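Home | Course Outline | Handouts | Reading List | Contact

Flallow School of Complementary Practice
Foundations Course, Handout 14: Sleep, Worry and the Body at Night
Revised 2024-04-13

Welcome back, everybody. I know the last handout was a heavy one (all that material on case history forms!), so I've tried to keep this one a little gentler, though it does run long, as mine tend to. Please read it before class and bring your questions with you, even the ones you think are silly.

We're going to spend this session on clients who come to you because they can't sleep. You'll meet a lot of them. Some will say so the minute they sit down, and others will book in for something else entirely, nail biting or a fear of flying, and mention over their coat buttons on the way out that they haven't had a decent night in years.

1. What do we mean by "can't sleep"?

It helps to sort out which part of the night is giving trouble. One person lies awake for ages before dropping off. Another drops off like a baby and then finds herself staring at the ceiling in the small hours. A third sleeps through but wakes up feeling as if he hadn't. These can overlap, of course, and they can change from month to month, so ask again at every visit.

Ask how long it's been going on, too. A rough couple of weeks before a house move is one thing. When the trouble comes several nights a week and has gone on for months, we'd call it long-standing, and by then there is usually a second layer on top of the first: the client has begun to dread bedtime itself.

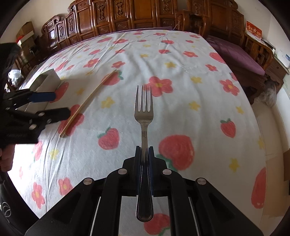

That dread is where a lot of our work gets done. Think of it as a loop. The client sleeps badly, worries the next day about sleeping badly, goes to bed braced for trouble, and of course a braced body doesn't settle. The heart beats a bit quicker, the shoulders creep up, the mind starts doing sums about how many hours are left. By now the bed has become a place for being awake and cross in.

2. When to send the client to a doctor first

Please underline this section. You are not diagnosing anyone. Before you start, the client should talk to a doctor if there is:

- loud snoring with gasping or pauses in breathing
- restless, crawling feelings in the legs at night
- very low mood, or any talk of self-harm (this one is urgent; follow the safety procedure in your folder the same day)
- new pain, night sweats or weight loss without a reason
- a new medicine, or a change of dose, around the time the trouble began

And never, ever suggest that somebody stop taking sleeping tablets. That conversation belongs to them and whoever prescribed them.

3. The first session

Most of it is listening. I like to ask the client to walk me through an ordinary evening from supper onward, slowly, with all the dull bits left in. You'll hear about the second glass of wine, the phone on the pillow, the nap in front of the television, and you won't have had to ask about any of them.
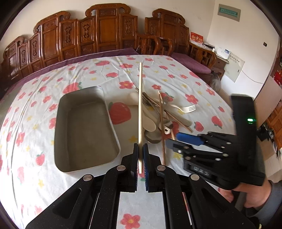 A chopstick held upright over a strawberry-print cloth, with a metal tray to the left.

After that, explain the loop in plain words and teach one short relaxation. Keep it to one. We use the Plinby breathing script in class (page 2 of your folder), where the out-breath is a little longer than the in-breath and the attention rests on the hands. Ask the client to practice it in the daytime first, sitting in a chair. If they save it for the worst hour of a bad night, it turns into one more test to fail.

4. Sleep diaries

Useful for most people, and a nuisance for a few. If a client is already a clock watcher, a diary can feed the habit, so use the short version or leave it out.

For next time: keep the short diary yourself until we meet, and write a page on what you noticed. The practice recordings for the June workshop will be in the Ukau room.

Handouts | Previous | Next | Back to top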